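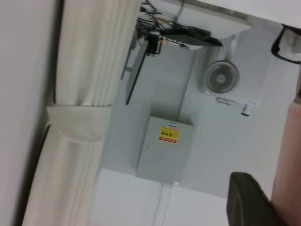 Rideau blanc retenu par son embrasse, coffret électrique gris au mur.

Compte rendu de réunion — association de quartier Irnenix
24 avril 2021
Présents : Dorothy Haslam (présidence), Howard Ellwood, Shufen Xu, Joanne Nuttall
Excusé : Derek Stockdale (pouvoir à Joanne)
Notes : Howard. Pris à la volée, corrections à m'envoyer.

1. Compte rendu précédent
Adopté. Une correction : la cotisation de la chorale est déjà encaissée, ne pas la relancer. Shufen s'en excuse auprès d'eux.

2. Jardins partagés
22 parcelles, toutes attribuées. Liste d'attente : 16 noms. Dorothy trouve que c'est trop, Joanne répond que la moitié ne répond plus aux mails. Décision : un courrier à chacun, sans réponse avant juin on raye.
Parcelle du fond, côté voie ferrée — toujours en friche. Le titulaire promet depuis l'automne. Dernier rappel, Shufen l'appelle. Si rien, partage en deux demi-parcelles (proposition de Joanne, pas votée, à reprendre).
Compost : le bac du milieu est plein, ne plus rien y mettre. Des gens y jettent encore des agrumes entiers. Refaire la pancarte, plus gros.
Tuyau d'arosage percé près du portail. Howard a mis du ruban, ça tient pour l'instant.

3. Récupérateurs d'eau
Deux devis reçus.
Akmont : 900 euros, pose comprise, délai long.
Mocanu : 419 euros, sans la pose, cuve plus petite. Socle à notre charge.
Discussion un peu longue. Dorothy pour Akmont, tranquilité. Howard pour Mocanu, on sait couler une dalle. Shufen demande si la gouttière de l'abri supporte le raccord — personne n'a vérifié. Derek avait fait le relevé, voir avec lui.
Décision : on prend Mocanu sous réserve de la gouttière. 3 voix pour, Dorothy s'abstient, pouvoir de Derek non utilisé sur ce point (il n'avait pas vu les devis).

4. Bulletin
Numéro de juin : textes à Joanne, pas de pièces jointes de dix pages svp. Au sommaire pour l'instant : troc de plants, recette de soupe d'orties, portrait de la doyenne des jardins. Manque la page enfants.
Imprimeur Eter : même tarif que l'an dernier, papier un peu plus fin. OK pour tous.
Relecture : Shufen et Dorothy. Howard ne relit plus, voir fautes du dernier numéro.

5. Troc de plants
Maintenu, en extérieur, sens de circulation, masques. Tables espacées. Pas de buvette cette année, regrets de Howard.
Semis de tomates chez Joanne : beaucoup trop, elle en donne dès maintenant. Venir avec ses godets.
Étiquettes : noter la variété ET le nom du donneur. L'an passé on a distribué des courges sous le nom de concombres.
Autorisation mairie — demande partie, pas de retour. Dorothy relance.

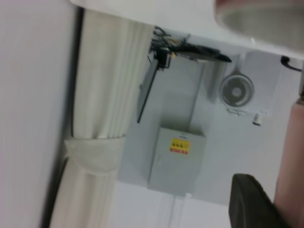

6. Questions diverses
Clé du portail : un double perdu. Changer le cadenas ou pas ? Reporté.
Chats dans les semis de carottes. Filet prêté par Shufen, à rendre.
Un voisin se plaint de la débroussailleuse tôt le matin. Rappel des horaires par affichette, Joanne.

À faire
Dorothy : mairie, signature du devis une fois la gouttière vue.
Howard : gouttière avec Derek, pancarte compost, cadenas (prix).
Shufen : appel parcelle du fond, chorale.
Joanne : courrier liste d'attente, bulletin, affichette.

Prochaine réunion en juin, date par mail.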